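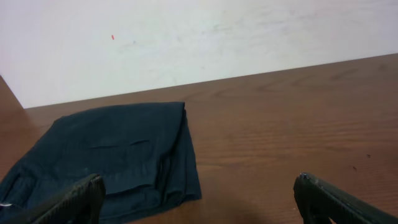

집에서 영화를 크게 틀어 놓고 보거나 친구들이랑 나란히 앉아 게임을 하는 재미에 빠지고 나면, 이상하게도 살림하는 눈이 조금 달라집니다. 예전에는 거실 가구를 놓을 때 햇빛이나 동선만 생각했는데 이제는 어느 벽이 제일 넓은지, 콘센트가 어느 쪽에 있는지부터 보게 되더라고요. 프로젝터를 쓰시는 분이라면 제일 먼저 벽을 한번 찬찬히 봐 주세요. 나무 탁자 위쪽으로 흰 벽이 훤하게 비어 있으면 스크린 없이도 되겠다 싶지만, 그런 벽에도 가운데쯤에 옅은 회색 얼룩과 쓸린 자국이 흐릿하게 번져 있고, 왼쪽에는 주홍빛 점이 아주 조그맣게 하나 찍혀 있기도 하거든요. 평소에는 눈에 잘 안 들어오는 것들인데 눈 덮인 벌판이나 하늘이 나오는 장면에서는 배우 얼굴보다 그 점이 먼저 보입니다. 그래서 오늘은 벽 닦는 이야기부터 시작해서, 영화 보고 게임하는 방을 편하게 꾸려 가는 살림 요령을 생각나는 대로 적어 보려고 해요. 커피 한 잔 드시면서 천천히 읽어 주세요.

벽 얼룩 지우기

벽지인지 페인트인지부터 확인하셔야 해요. 실크벽지나 물걸레질이 되는 페인트라면 미지근한 물에 주방세제를 한두 방울만 풀고, 부드러운 천을 적셔서 꼭 짠 다음 아래에서 위로 살살 닦습니다. 위에서부터 닦으면 물이 흘러내리면서 줄이 생기는데, 그 줄은 나중에 지우기가 참 번거로워요. 닦고 나서는 맹물에 적신 천으로 한 번 더, 그다음에 마른 수건으로 톡톡 눌러 주시면 됩니다.

합지벽지는 물이 닿으면 종이가 일어나니까 물걸레 대신 깨끗한 흰 지우개를 써 보세요. 꼭 흰색이어야 합니다. 저는 색깔 있는 지우개로 문질렀다가 분홍 자국을 더 얹은 적이 있어요. 그때 친구 부파 파냐시리가 와서 보고는 식빵 속살을 뭉쳐서 문질러 보라고 하더군요. 반신반의하면서 해 봤더니 손때 정도는 제법 묻어 나왔습니다. 다만 빵가루가 온 바닥에 떨어지니 청소기를 미리 꺼내 두시고요.

매직블록은 편하긴 한데 무광 페인트에 쓰시면 문지른 자리만 반들반들해집니다. 낮에는 멀쩡해 보여도 빛을 쏘면 그 자리가 번쩍거려요. 쓰시려거든 가구 뒤처럼 안 보이는 데에서 먼저 조금 해 보시고, 힘은 거의 주지 마세요. 볼펜이나 크레파스처럼 색이 진한 점은 면봉 끝으로 그 부분만 건드리는 게 좋습니다. 넓게 문지르면 점이 구름이 돼요.

화면 크기 정하기

저희 집은 가구 사이로 비어 있는 벽의 폭이 217센티미터예요. 여기에 97인치로 맞추니 양옆이 거의 꽉 차더라고요. 처음에는 욕심껏 크게 키웠다가 화면 끝이 책장에 걸려서, 추격전이 벌어질 때마다 자동차가 백과사전 위로 달려갔습니다. 줄자로 폭을 먼저 재고, 종이테이프를 벽에 네모나게 붙여 보세요. 소파에 앉아서 며칠 그 네모를 바라보면 큰지 작은지 감이 옵니다. 종이테이프는 오래 두면 끈끈이가 남으니 사나흘 안에 떼시고, 뗄 때는 벽과 나란한 방향으로 천천히 당기세요.

탁자가 벽에 바짝 붙어 있는 집은 상판에 빛이 비치는지도 보셔야 해요. 윤이 나는 상판이면 화면 아래쪽이 거꾸로 어른거려서 자막 읽기가 은근히 피곤합니다. 어두운 색 천을 한 장 깔아 두시면 해결돼요. 저는 안 쓰는 커튼을 잘라서 가장자리만 감침질해 두고 씁니다. 영화 끝나면 접어서 서랍에 넣으면 그만이고, 과자 부스러기도 천째로 들고 나가 털면 되니 일석이조지요.

컨트롤러 손때 닦기

게임을 자주 하시는 집이라면 컨트롤러를 한번 밝은 데서 뒤집어 보세요. 아마 깜짝 놀라실 거예요! 위판과 아래판이 만나는 틈에 때가 실처럼 끼어 있습니다. 전원을 끄고 선을 뺀 다음, 나무 이쑤시개 끝에 얇은 천을 한 겹 감아서 틈을 따라 쭉 긁어 주세요. 쇠로 된 핀이나 칼끝은 안 됩니다.

겉면은 70퍼센트짜리 소독용 알코올을 천에 조금만 묻혀서 닦습니다. 컨트롤러에 바로 뿌리지는 마시고요. 고무로 된 손잡이나 코팅이 들어간 제품은 알코올에 끈적해지는 수가 있으니 그런 부분은 물기만 살짝 있는 천이면 충분해요. 스틱 밑동은 살짝 눌러 기울여 가면서 면봉으로 한 바퀴 돌려 닦으시고, 다 닦은 뒤에는 적어도 영화 한 편 볼 동안은 그냥 말려 두세요.

우리 집에 주말마다 놀러 오는 가디사 피크레는 과자를 꼭 젓가락으로 집어 먹어요. 처음에는 다들 웃었는데 지금은 저희 식구 모두 그렇게 합니다. 컨트롤러 닦는 횟수가 확 줄었어요. 젓가락이 불편하면 빵 봉지 묶는 집게 말고, 샐러드용 작은 집게를 하나 두셔도 좋습니다.

디스크와 케이스 보관

요즘은 다들 내려받아서 본다지만 저는 아직도 케이스를 열 때 나는 딸깍 소리가 좋아서 디스크를 못 버리겠어요. 디스크는 눕혀 쌓지 말고 책처럼 세워서 꽂아 주세요. 창가 책장은 햇빛 때문에 표지 색이 금방 바래니, 안쪽 벽이 낫습니다. 꽂는 순서는 집마다 다르겠지만, 제 경험으로는 가나다순보다 누구랑 보는 것인지로 나누는 편이 찾기가 쉬웠어요. 아이들이랑 볼 것, 어른들끼리 볼 것, 혼자 이불 뒤집어쓰고 볼 것, 이런 식으로요.

닦을 때는 안경 닦는 천으로 가운데에서 바깥쪽으로 곧게 닦습니다. 둥글게 빙글빙글 돌리시면 안 돼요. 옷자락으로 쓱 닦는 것도요. (제가 제일 많이 하던 짓입니다.) 지문이 심하면 천에 물을 아주 조금 묻혔다가 바로 마른 천으로 거둬 주세요. 케이스 겉에 붙은 가격표는 헤어드라이어의 약한 바람을 잠깐 쐬고 모서리부터 밀면 잘 벗겨지고, 남은 끈끈이는 식용유를 손끝에 묻혀 문지른 다음 세제로 씻으면 됩니다. 종이 표지는 꼭 미리 빼 두시고요.

빈 케이스가 생기거든 버리지 마세요. 메모리카드나 조그만 나사, 여분 건전지를 지퍼백에 담아 넣어 두기에 딱 좋습니다. 겉에 이름만 써서 같이 꽂아 두면 찾기도 쉬워요.

전선 정리

텔레비전 뒤를 들여다보면 누구나 한숨이 나오지요. 저는 묶기 전에 이름부터 붙입니다. 식빵 봉지에 달려 오는 납작한 플라스틱 클립에 유성펜으로 ‘게임기’, ‘스피커’ 이렇게 써서 플러그 가까이에 끼워 두면 돼요. 케이블타이보다는 찍찍이 끈이 낫습니다. 게임기를 이 방 저 방 옮길 일이 생기면 케이블타이는 매번 잘라야 하거든요. 긴 선은 지름이 손바닥만 하게 느슨히 감고, 전원선은 감은 채로 꽉 조여 두지 마세요.

멀티탭은 바닥에 두면 먼지가 쌓이니까 탁자 안쪽 다리에 매달거나 뚜껑 있는 정리함에 넣되, 열이 빠질 구멍이 있는 것으로 고르세요. 게임기 본체는 앞뒤로 숨 쉴 틈을 넉넉히 주시고, 문 달린 장에 넣으셨다면 켜 놓는 동안에는 문을 열어 두시는 게 좋아요. 통풍구 먼지는 부드러운 솔로 털면서 청소기를 조금 떨어뜨려 빨아들이면 됩니다.

영화 보는 날의 부엌

자, 이제 먹을 것 이야기예요. 사실 이 이야기를 하고 싶어서 여기까지 왔는지도 모르겠네요. 팝콘은 두꺼운 냄비에 기름을 두르고 옥수수 알을 세 알만 먼저 넣어 보세요. 그 세 알이 다 터지면 불에서 내려 나머지를 붓고, 서른까지 천천히 센 다음에 다시 불에 올립니다. 이렇게 하면 한꺼번에 터져서 타는 알이 적어요. 터지는 소리 사이가 2초쯤 벌어지면 불을 끄면 되는데, 뚜껑을 살짝 열어 김을 빼 줘야 눅눅해지지 않습니다. 소금은 절구에 한 번 갈아서 가루처럼 만들면 훨씬 잘 묻어요.

눅눅해진 팝콘은 낮은 온도 오븐에 펼쳐서 잠깐 두었다가 꺼내 식히면 다시 바삭해집니다. 그래도 남은 건 다음 날 설탕 녹인 팬에 굴려서 강정처럼 뭉쳐 드세요. 저희 집에서는 이걸 먹으려고 일부러 남깁니다.

음료는 손잡이 달린 머그잔에 반만 따르세요. 어두운 방에서 길쭉한 유리컵은 꼭 한 번은 넘어가요. 그래도 소파에 콜라를 쏟았다면 문지르지 마시고 마른 수건으로 위에서 꾹꾹 눌러 빨아들인 뒤, 찬물에 적신 천으로 같은 자리를 눌러 주세요. 나무 탁자에 흘린 것은 바로 닦고, 하얗게 컵 자국이 남았으면 마른 천을 덮고 약하게 데운 다리미를 아주 짧게 댔다 떼기를 되풀이해 봅니다. 칠에 따라서 안 듣는 경우도 있으니 구석에서 먼저 시험해 보시고요.

담요와 쿠션

12월쯤 되면 다들 담요를 하나씩 끼고 앉으시지요. 담요는 돌돌 말아서 큰 바구니에 세워 꽂아 두면 뒤적거리지 않고 뽑아 쓸 수 있어요. 기름 묻은 손으로 만지작거린 자리는 빨기 전에 주방세제를 조금 발라 두었다가 돌리시고, 극세사 담요에는 섬유유연제를 넣지 마세요. 쿠션은 두 개를 겹쳐 무릎에 올리면 팔 받침이 되어서 긴 게임을 할 때 어깨가 한결 편합니다. 다라니 프롬마 언니가 알려 준 건데, 언니는 아예 쿠션 두 개를 꿰매서 붙여 버렸더라고요. 저는 바느질이 귀찮아서 커버 지퍼 고리끼리 끈으로 묶어 쓰고 있습니다.

빛 막기

암막 커튼을 새로 사기 부담스러우시면 지금 쓰는 커튼 뒤에 어두운 색 이불보를 집게로 겹쳐 보세요. 커튼 위쪽 틈으로 새는 빛은 수건을 길게 말아 봉 위에 얹으면 꽤 막아집니다. 기계에 달린 파란 표시등이 눈에 거슬리면 종이테이프를 작게 잘라 붙이시고요, 리모컨 신호 받는 자리는 피해서 붙이셔야 해요. 저는 그걸 가려 놓고 리모컨이 고장 난 줄 알고 건전지만 두 번을 갈았답니다.

화장실 가는 길목에는 작은 등을 하나 켜 두세요. 화면이랑 반대쪽 바닥에 낮게 두면 영화 보는 데에는 방해가 안 되고, 누가 전선에 걸릴까 봐 조마조마할 일도 없어요.

혹시 벽지에 밴 기름 자국을 깨끗하게 빼 보신 분이 계시면 방법 좀 남겨 주세요. 베이킹소다 반죽도 해 보고 분필 가루도 발라 봤는데, 소파 뒤쪽 머리 닿는 자리 하나가 아직 그대로예요.

2019년 7월 21일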